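# About Nomel

Nomel makes software for robots that tidy up after people. We have been at it for eight years, in an office in Stiltham that has never been especially tidy.
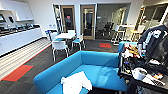 Our open day is the easiest way to find out what we do. It started one January as a favour to a local high school that wanted to see a robot. We showed them one folding a tea towel. It took so long that half the class had finished their lunch by the end, and the teacher asked, very kindly, whether it was meant to stop. We've run one every year since, and the tea towel is still on the program.

The next is on 25th July. Doors open once somebody finds the key.

**What you'll see**

Most of our work happens in ordinary rooms — lounges, kitchenettes, the bits of an office where snack packets go to retire. A factory floor is a polite place for a robot. Everything turns up at the same spot and facing the same way. A couch with a cloth dumped on it is a much harder customer, and cloth in particular has been making fools of our engineers since the company began.

On the day we run three sessions:

- **Soft things.** Cloths, towels and the occasional jumper. Bring your own if you don't mind it being folded in a style we call "regional".
- **Small things in piles.** Sorting wrappers, bowls and odds and ends. Our system, Trikska, has learned from some 3000 practice runs and still has opinions about crinkly packaging.
- **Ask us anything.** Usually about whether it can do the dishes. It can do a dish.

**Who we are**

There are 39 of us, counting the part-timers. Roughly half write code and the rest make messes to a specification. Our hardware comes from Katiyar, a workshop two streets over, whose staff come along to the open day and stand at the back wincing.

**Coming along**

Entry is free and capped at 100 people. Kids are welcome, and tend to be better than we are at inventing piles. Parking in Stiltham is what it is, so take the bus if you can. To book, use the form on our contact page and tell us if you need step-free access.

Tea and biscuits are provided, served by humans for the time being.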